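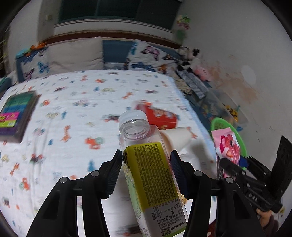

Schließkraft

Die Station Plorcombe meldete den Fehler um 4 Uhr morgens, und zwar als Erfolg. Im Protokoll stand: Griff abgeschlossen, Objekt gehalten, Ablage im grünen Korb. Der Kraftsensor am linken Backenpaar wies dazu einen Wert von null aus. Beides zusammen war nicht möglich, und beides trug denselben Zeitstempel.

Ich hatte Nachtdienst in der Auswertung. Die Aufgabe der Anlage war das Aufräumen von Schlafräumen, Stufe zwei: leichte Gegenstände von weichen Unterlagen. Flaschen, Becher, Deckel, Papierrollen. Das Modell hatte seine Griffe von Menschen gelernt, die mit Handgreifern an Betten gestanden und denselben Becher so lange aufgenommen hatten, bis es langweilig wurde. 222 Durchläufe lagen im Bestand Bitden, jeder mit Kraftkurve, Backenweite und Kommentarfeld. Das Kommentarfeld war meistens leer.

Die Vorschrift für widersprüchliche Meldungen umfasst zwölf Seiten und beginnt mit der Anweisung, die Anlage in Haltestellung zu fahren. Das tat ich. Der Arm in Plorcombe blieb über der Matratze stehen, die Backen auf halber Weite. Dann verglich ich den letzten Griff mit den Lerndaten.

Die Ursache des ersten Fehlers war nach einer Stunde gefunden. Der Regler Mathebula, im Frühjahr nachgerüstet, schätzte die Schließkraft aus dem Motorstrom und nahm den Sensor nur noch zur Kontrolle. Bei einer Flasche auf einem Tisch ist das zulässig. Auf einer Matratze drückt die untere Kante der Backe in den Stoff, der Strom steigt, und der Regler hält den Widerstand der Unterlage für den Widerstand des Objekts. Er meldet einen Griff, der keiner ist. Der Arm hebt an, fährt zum Korb, öffnet und verbucht.

In dieser Nacht hatte Plorcombe 200 Objekte verbucht. Im Raum befanden sich laut Inventar 12.

Ich schrieb das in den Bericht, Spalte Schadensumfang, und setzte dahinter: kein Sachschaden. Danach las ich die Kraftkurven der verbuchten Griffe, die sich fast alle glichen. Anstieg, Plateau, Abfall. Es gab eine Gruppe am Ende der Reihe, bei der das Plateau nicht glatt war. Es schwankte langsam und gleichmäßig, mit einer Periode von vier Sekunden.

Die Unterlage gibt eine solche Schwankung nicht her. Ein Federkern schwingt nach und beruhigt sich. Auch der Motor kam nicht in Frage, seine Störungen liegen um Größenordnungen höher. Ich suchte im Handbuch unter Drift, unter Resonanz und unter Netzeinstreuung. Dann suchte ich im Belegungsplan.

Der Raum war als frei eingetragen. Der Eintrag stammte vom Präsenzmelder der Firma Celler, der auf Bewegung reagiert. Wer lange genug still liegt, gilt für ihn nach Ablauf der Haltezeit als abwesend. Die Freigabe des Arms hing an diesem einen Signal. Eine zweite Bedingung war vorgesehen gewesen, und zwar der Kraftsensor im Backenpaar. Seit der Umstellung auf Mathebula wurde er nicht mehr zur Freigabe herangezogen.

Ich löste den Notruf aus und ließ den Arm stromlos schalten. Die Bremsen hielten, die Backen blieben offen. Bis jemand den Raum betrat, vergingen elf Zeilen Protokoll. Die letzte lautete: Person angetroffen, schlafend, unverletzt, Decke verschoben.

Für den Bericht fehlte noch der Abgleich mit dem Lernbestand. Ich nahm den Durchlauf, den das System als nächstes Vorbild zum letzten Griff angab. Der Deckel stand auf dem bedruckten Bezug, die Polster lagen links und rechts an, so wie es sein soll.
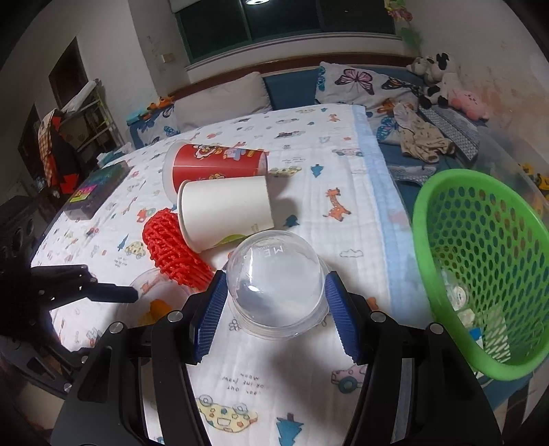

Nachtrag zum Befund

Die Kraftkurve dieses Durchlaufs ist sauber. Ein leichter, hohler Körper auf weicher Unterlage, geringe Last. Das System hatte ihn mit einer Übereinstimmung ausgewählt, die ich zweimal nachrechnete. Es hatte eine flache Wölbung unter Stoff gesehen und die passende Griffweite dazu gesucht. Nach seinen Maßstäben war die Wahl richtig.

Als Maßnahmen trug ich ein: Kraftsensor wieder in die Freigabekette, Präsenzmelder durch ein Verfahren mit Atmungserkennung ersetzen, Mathebula auf weichen Unterlagen sperren. Als Fehlerklasse wählte ich Sensorik, weil das Formular für den eigentlichen Sachverhalt keine Klasse vorsieht.

Gegen sechs fragte die Anlage an, ob der Auftrag fortgesetzt werden solle. Ein Objekt sei noch offen. Ich verneinte. Die Anfrage kam nach Ablauf der Wartezeit erneut, mit derselben Objektnummer, und ich verneinte wieder - dann nahm ich die Station vom Netz und übergab an die Frühschicht.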